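How to cover a lidded box in cloth without wasting your Saturday

Last updated: February

I have read a lot of instructions for covering boxes in cloth, and most of them leave me suspicious. They promise a finished box in an hour. They tell you any fabric will do. They show you a perfect corner and skip the part where the corner was made. I've covered enough boxes to know that some of this is wishful, and some of it is put about by people who would like to sell you a kit.

So this is the slow version. It makes a square box with a lift-off lid, 8 cm on each side, which is big enough for buttons, hair grips or tea bags. I don't claim it's the only way. It is the way that has given me the fewest lids that won't go on.

What you need

Greyboard, 2 mm thick. Bookbinding board is the same sort of thing and costs more. I have tried cereal packet card glued up in layers, as thrift pages recommend, and it warped. Perhaps yours won't.

Cotton cloth for the outside and a second cotton for the lining. Quilting weight is right. Silk looks lovely on the roll and shows every spot of glue.

PVA glue. I use Kaimal, the plain one in the white tub. Kaimal also sell a "fabric formula" at a higher price, and I did one box with each and couldn't tell you which was which.

Thin paper for backing the cloth. Gummed paper tape. A craft knife with new blades, a steel rule, a set square, a flat brush, and a bone folder or the back of a teaspoon.

You'll see corner jigs for sale. I bought the Mimard one. It holds two boards at a right angle, and so does a tin of beans pushed up against a set square. Keep your money.

Step 1. Back the cloth

Plenty of pages tell you to skip this. They say to brush the glue on the board and press the cloth straight down. I did it that way for years, and glue came through the weave roughly one time in every few, always on the front.

Cut the cloth larger than you need all round. Iron it. Lay it face down on something smooth and wipe-clean. Brush thinned PVA over the paper, not the cloth, and lower the paper on from one side, smoothing as you go. Leave it flat until it's dry right through, which in my house means overnight. A hairdryer will speed it up and also cockle it.

You can buy book cloth with the paper already on. Telleno do a decent range, and if you're only making one box it may work out cheaper than the paper, the glue and the bad temper. The colours are dull, though.

Step 2. Cut the boards

For the base of the box, cut:

One bottom, 8 cm by 8 cm.
Two sides, 8 cm wide by 6 cm high.
Two sides, 8.4 cm wide by 6 cm high.

The wider pair overlap the ends of the narrower pair, so they need an extra 2 mm at each end. All four stand on the table around the bottom and are glued to its edges. If your board isn't 2 mm, change the figure to suit. Measure the board yourself. The label on mine said 2 mm and it was nearer 2.3.

Cut with several light strokes. One heavy stroke leans the blade over, and you end up with a sloping edge that no amount of glue will put right. Change the blade before you think you have to.

Leave the lid for now. Every pattern I've seen gives lid sizes at this stage, and I think it's bad advice. You don't yet know how thick your cloth and glue will be, and neither does the person who wrote the pattern.

Step 3. Put the base together

Lay down an old towel or a folded blanket with scrap paper over it if you're working on a good table. Run a thin line of PVA along the edge of the bottom board and stand one of the narrower sides against it. Hold it with the bean tin. Do the opposite side, then the two wider ones.

Check it with the set square while the glue will still move. I know you'll be tempted to trust your eye. Mine has been wrong often enough that I've stopped asking it.

When it's firm, run gummed tape down each outside corner and along the bottom edges. Some people sand the corners first. If you cut cleanly you shouldn't need to, and I suspect the sanding does more for the person than for the box.
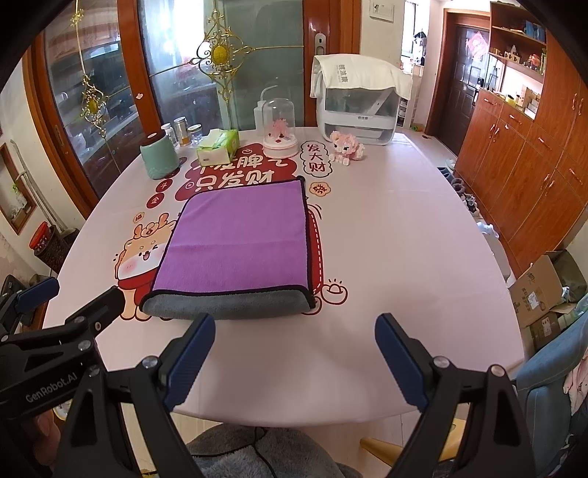

Step 4. Cover the outside of the base

Measure round the box with a strip of paper and add 1.5 cm for the overlap. The sum you'd do on a calculator comes out short, as it takes no account of the corners. For the height, take 6 cm and add 1.5 cm at the bottom and 2 cm at the top.

Start just round a corner from the back, so the join doesn't land in the middle of a side. Brush glue on one board face at a time. Lay the cloth, rub it down with the bone folder through a piece of clean paper, then pull it gently round the corner and do the next. When you get back to where you began, fold the last raw edge under and glue it down over the start.

At the bottom, snip a V out of the cloth at each corner and fold the flaps under. At the top, cut straight down at each corner, stopping just short of the board, and fold the cloth over to the inside. That "just short" matters. Cut all the way and you'll see a dot of bare board at the corner for as long as you own the box. I have owned several.

Cut a square of covered card slightly smaller than the bottom and glue it underneath to hide the flaps.

Step 5. Line the inside

This is where the quick instructions get very quick. "Line in the same manner," they say. Try it. You'll be working glue and cloth into a hole with your knuckles.

Do it with card instead. Cut thin card panels for the four inside walls and the floor, each about 1 mm smaller than the space. Wrap each one in lining cloth, gluing the edges over to the back. Slide them in dry first, and trim the ones that fight you before wrapping them again. Two facing walls go in, then the other two, then the floor, which wedges the lot in place.

Use less glue than you think. If it squeezes up at the top edge it will mark, and the advice to dab it off with a damp cloth has never once worked for me on plain cotton. Patterned cotton forgives more.

Some people pad the floor with wadding. It looks plush in a shop. In use it makes small things tip over, so I leave it out.

Step 6. Make the lid to fit the box you have

Wrap a strip of your backed cloth round the finished base, hold it snug, and measure across the outside of that. The measurement is the smallest inside width your lid can have before lining. Then add the thickness of the lid's own lining, plus a shade for air. On my last box that came to 3 mm more than the pattern would have given me.

Cut a square top to that measurement and four sides 2.5 cm high, with the same overlap as before. Glue, tape, cover and line it as you did the base. For the lid sides I leave out the card and line with a single strip of backed cloth, because two layers of card make it bulky.

Test the fit before covering and again before lining. If it's tight before lining, stop. It won't loosen up. I've been told that a tight lid "eases with use", and I have a box I've been easing for years with the help of a butter knife.

Step 7. Leave it alone

Put paper inside, set the lid on crooked so air can get in, and leave it until the next day. Don't put a weight on top. Weights are for flat boards, and a box under a pile of books goes slightly barrel-shaped.

Is a kit worth it?

I bought one to be fair about it, the Skurkex square box kit, number 616. There is a larger one, 737, which I haven't tried. The boards in mine were well cut, better than I'd manage by hand. The cloth was thin and wasn't backed, so I was back at Step 1 anyway. The leaflet gave a finishing time of 38 minutes. I can't see how, unless they don't count the drying, and drying is most of the job.

If you hate cutting board, the kit takes that away and you might think it fair value. If you like choosing your own cloth, you'll end up throwing theirs in the scrap bag, and then you've paid a good deal for nine pieces of board and two bits of card.

Things that go wrong

Bubbles under the cloth: too little glue, or glue that had begun to dry. You can sometimes lift the area with a warm iron through paper. Sometimes you can't.

Warped lid top: one side was covered and the other left bare for too long. Line it on the same day.

Fraying at the snips: touch a little neat PVA to the raw edge with a cocktail stick and let it dry before folding.

Pattern running downhill: it was printed that way. Check the cloth against its own weave before buying, particularly with stripes, and don't take the shop's word for it.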